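Sastbridge Institute of Technology
Workshop Practice, Unit 2: Inside the Computer Chassis
Handout for the practical session in Room 276

Students are expected to have read this handout before entering the workshop. The session begins at 16:00 and attendance is recorded at the door. Work is carried out in pairs, and each pair remains with the same machine until the unit has been assessed.

Preparation. The mains lead is to be removed and the power button held down for several seconds before any cover is lifted. Wrist straps are issued by Hauke Böttcher and must be returned to him. Screws go into the tray provided, in the order in which they were taken out.

Cooling. A heatsink draws heat away from a component and gives it up to the air through its fins. The larger the surface, the more heat can be passed on. Fins bend easily and should not be used as a handle. Dust between them is removed with a soft brush, working along the grooves.

Memory. Modules are held in DIMM slots by a latch at each end. Both latches must be open before a module is offered up. The notch in the module is lined up with the key in the slot, and even pressure is applied at both ends until the latches close. Slots are often labelled on the board itself - the label should be copied into the workbook exactly as printed.

Capacitors. The cylindrical electrolytic type has a scored top which is designed to give way under pressure. A swollen top is to be reported and the board set aside.

Written work is submitted on page 78 of the workbook. Queries about marking should be addressed to Mateja Janevski.

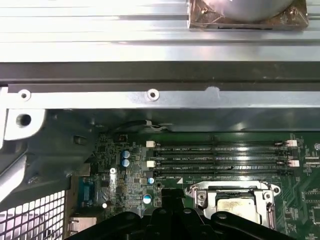
Amra Kolev: Could the section on memory also say which slot should be filled first? My partner and I had two modules and four slots, and the workbook only says to follow the board manual.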